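A Visit to the Hollis Studios in Sultbridge

The cable news studio at Hollis takes visitors twice a week, and the tour fills up. I went in March with a group of 11. We met at the side door at 5 in the afternoon, two hours before the evening talk show goes on the air.

The first stop was the control room. It is smaller than it looks on television, with one long desk and a wall of monitors. The director was cutting together clips from a state senate hearing that the host planned to argue about that night. She had nearly 200 minutes of testimony and needed less than five. A producer read the transcript out loud while she marked the places to cut. He wanted the angry exchange at the start. She wanted the answer that came after it, and they used both.

From there we went down a flight of stairs to the workshop floor, where the tour slows down and people can wander for a while. 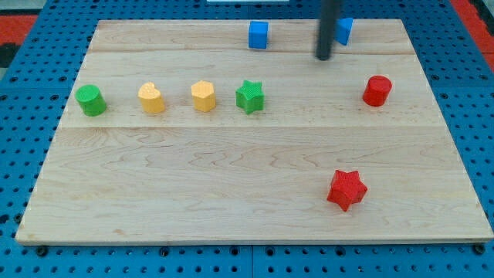 Maple board on the blue worktop, downstairs at Hollis.

The guide spent most of the time downstairs on how a guest segment gets booked. The bookers start calling at six in the morning and have a list of names for each subject. Many guests now appear from home, and the show prefers that for anyone outside Sultbridge. Guests who do come in get a car, makeup and a chair that does not swivel. The swivel chairs were dropped after viewers wrote in to complain about people turning from side to side.

We were allowed to ask questions. Someone wanted to know if the hosts write their own opening remarks. The guide said it depends on the host, and that the evening one writes a draft at lunch and changes it until airtime. Someone else asked about the rival network, Wakitz, and got a polite answer with nothing in it.

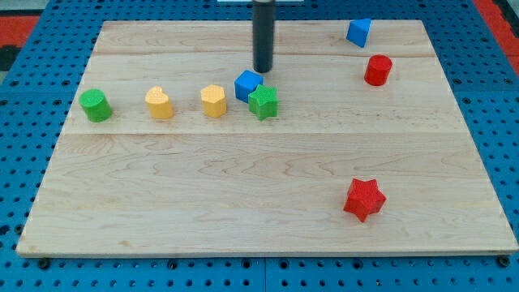

The on-screen graphics were what I had come to see, and they got about ten minutes. Every host has a set of colors for the name bars and the polling charts, and the designers argue over them more than I expected. The regional election map used to have so many shades that viewers could not tell the counties apart. The new one sticks to red, green, blue and yellow, the same four as the little blocks on the board downstairs, and I could read it from the back of the room.

The last part was the studio itself. We sat behind the cameras for the first segment and had to keep our phones off. The hearing clips ran early, and the host talked over the end of the second one. During the break a stagehand moved the desk a few inches to the left and nobody told us why.

Tickets are free but have to be booked through the Zusach visitor office. Parking is across the street. Bring a sweater, as the studio is kept cold.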